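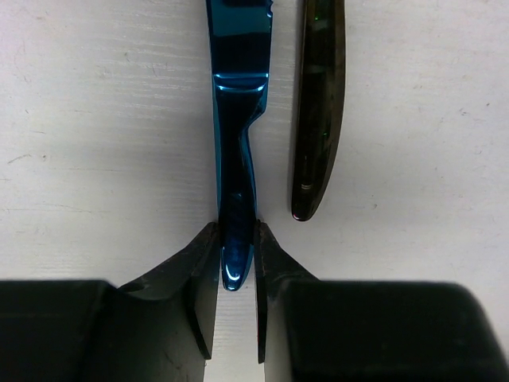 What should a small catering business budget for first when it buys a robot arm? The hours of the person who will look after it, and after that the fingertips, the bench and the arm, in that order.

Print this article | E-mail this article

Most buyers start at the other end. They get a price for the arm, add a bit for delivery, and take the total to whoever signs the cheques. Győző Kun did it that way the first time. He runs operations at Neleck, which hires out tableware for weddings and conferences and gets most of it back dirty. Every piece of cutlery has to be washed, sorted, checked and rolled into a napkin before it goes out again.

"I had a figure for the arm and a blank line underneath it," Kun says. "The blank line was where all the money went."

Neleck began planning in March. The job it picked was sorting knives and other cutlery after the wash, one piece at a time, from a white benchtop. On paper this is light work. In practice cutlery is awkward to pick up. A table knife lies nearly flush with the bench, so the fingers have to come down either side of the handle and close on a rounded bar of polished metal. Coloured finishes have become popular with wedding clients, and a glossy blue knife throws back bands of light that change each time the arm moves.

That affects the budget in two places. The first is the camera. Neleck asked for quotes with a camera fitted close to the gripper, so that the arm gets a near view of each handle before it closes. The second is lighting. Kun had assumed the ceiling lights in the wash area would do. They didn't, and he ended up paying an electrician to put in softer, more even light over the bench.

The fingertips are the item people forget. They touch every piece and they wear. Scuffing and brown marks along the top edge of the pads are the sort of thing to look for at the weekly check. Neleck keeps 3 spare pairs on the shelf and puts $2,307 a year against replacements and small gripper parts. Kun set that figure after going through the supplier's price list line by line, and he suggests other buyers do the same before they sign anything.

"Ask what the pads cost and how long they take to arrive," he says. "If the salesperson has to go away and find out, write that down too."

The bench also needs a line. A plain, pale surface makes dark handles easy to pick out, but it scratches and marks. Neleck allows for a new top when the old one gets too worn to clean properly. The old top goes to the packing room, where scratches don't matter.

Then there is labour. Kun's plan set aside four hours a week for one trained staff member to check the gripper, wipe down the camera and go through the pieces the arm had left behind. He trained a second person as backup after the first took leave. Those hours come out of the wash team's roster, so they are a real cost even though no invoice turns up for them.

Two suppliers quoted for the job, Stakbridge and Ogola. Stakbridge was cheaper for the arm but charged separately for training and for each service visit. Ogola folded both into a yearly fee. Kun put the two side by side over the expected life of the machine and found the gap was small. He chose Ogola because its technician was based closer to the depot - a half-day wait instead of an overnight one.

Before ordering, he asked both firms to run a trial with 100 pieces of Neleck's own cutlery. He sent the hard ones on purpose: shiny blue knives, dark mottled handles, pieces laid side by side with only a strip of bench between them. He recommends this to anyone with mixed stock. A demonstration using the supplier's own forks will tell you how the arm goes with the supplier's forks.

He would do a few things differently. He would measure the doorway sooner. He would book the electrician before the arm was delivered, and he would hold back part of the payment until the trial had been repeated on site.

A second arm is on the list for the rolling station, using a Pokine napkin folder the company already owns. Kun has started that budget with the roster hours at the top. The price of the arm is still blank.

E-mail this article | Print this article
14 comments | 38 shares

Related items
Leasing or buying a commercial dishwasher
What to ask before you sign a service contract
Bench lighting for wash and packing areas
Writing a roster around new equipment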